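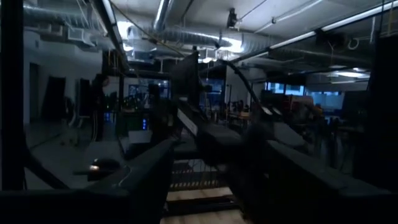

Sumathi Unnithan wrote to me that the workshop is best in the evening, when most of the lights are off and you notice the equipment by its small lamps. 

The room is dark. Blue is the colour that stays longest in the workshop: the big bright screen in the middle distance, and under it the cluster of little indicator lights. Closer, on the left rail, there is one small warm light, more orange than white. I like that the two colours keep their distance from each other.

About the room

We moved in last June, after 5 months of looking for a place with a good floor. The workshop is shared by two small groups, Wadance and Skundis, and each has its own shelf, its own key and its own opinion about the heating. The light wooden floor was here before us. We sanded it once and we will not do it again, the dust was in our tea for a long time.

The rent is 2,000 dollars each month and we divide it in equal parts. Béla Hajdu keeps the book where everybody signs in and out. By the end of our first winter it had 81 pages filled, mostly with times, but also with messages like "who has the long screwdriver" and one recipe for plum dumplings.

The tables and chairs at the far side are for eating and for meetings. It is a rule that tools do not go there – a rule which is broken a little every day. Wadance brought the tables from their old address. The chairs came from a neighbour's garage sale, and we have repaired most of them since.

How the evenings go

The day people usually leave before 6 in the evening. After this the main lights are switched off and only those who have something to finish remain. In these hours the talk is quieter and somebody makes a pot of tea. I do my best work then, but I also make my worst mistakes, for example the shelf bracket that I mounted upside down and defended for two weeks.

Sumathi prefers the evening for labelling. She says that a label written in a hurry is worse than no label. Béla prefers it for sweeping, and he always begins at the door and goes toward the back wall, which I find wrong – but it is his broom.

If you would like to visit, please write first, so that one of us can come down and open the door for you. The bell does not work when the radio is on. Bring a sweater in the colder months, and indoor shoes if you have them.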